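How to get a table at Gundix without losing your dignity

Gundix has 2 seatings a night and a phone that rings like a dare. I have eaten there often enough to know the drill.

Step 1: Call at opening

Reservations for June open on 18th April. Call, don't email. Torbjørn Solheim runs the door and reads his inbox the way most of us read the terms and conditions.

Step 2: Ask for the counter

Everyone wants the window. The window looks out on a parking meter. The counter faces the kitchen, and Joar Skjelbred will sometimes slide you the end of a roast.

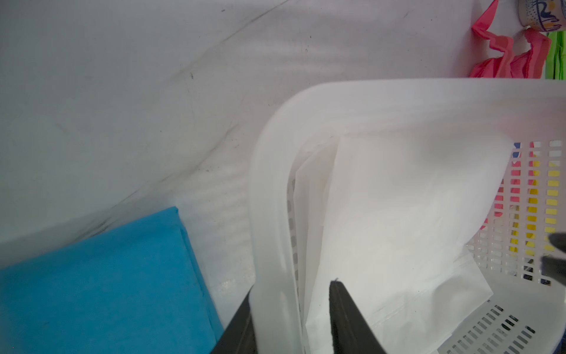 Step 3: Confirm, then confirm again

They hold a table for 15 minutes and feel generous doing it. Call the day before and spell your name slowly. I have been seated as "Gary" twice.

Step 4: Bring a backup plan

Goicoechea, across the street, takes walk-ins and has better bread. Don't tell Torbjørn.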